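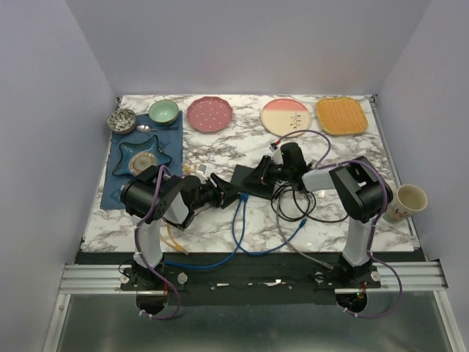 Retholm rents out a two-armed robot cell by the month, and the offer has a good deal going for it. The arms come bolted to a plate, the plate is fixed to a rail, and the customer supplies the objects and the jobs. My complaint is with how the service is sold. The brochure talks about reach and payload, and gives cable handling a single line. Yet look at the middle of the table, where a blue network cable and a bundle of black ones lie in loops between the arms, close to where the grippers meet. Cables are the hardest thing on that marble, harder than the bowls and plates along the back, and a buyer should be told what the arms can be expected to do with them.

A bowl keeps its shape. A cable has a new one each time it is put down, and a grip that suits one loop may be useless on the next. Two arms help, as one can hold while the other moves. They also give the customer two sets of movements to plan.

The monthly plan includes 60 hours of supervised use. Huguette Delorme, who handles sales, told me in August that most customers find this enough. For crockery I believe her. For cables I would want over 200, and the extra hours are charged at the full rate. Efe Ogundipe, who runs a small repair firm and took the service for a season, spent nearly all his hours on one kind of plug. He was pleased with the result but not with the bill.

Cuvent sells a similar kit outright, with a shorter warranty and a thicker manual. The manual has a whole chapter on soft and loose items — dull reading, but it tells you what you are buying. Retholm has the better support desk and should borrow the chapter.

I would still rent before buying. I would also ask for a trial with my own cables on the table, and get the price of extra hours in writing before signing.

Related items
Millet drops its setup fee
Clémence Ferrand on renting or buying
Letters: who pays for worn grippers?
Cerkska starter kit, second look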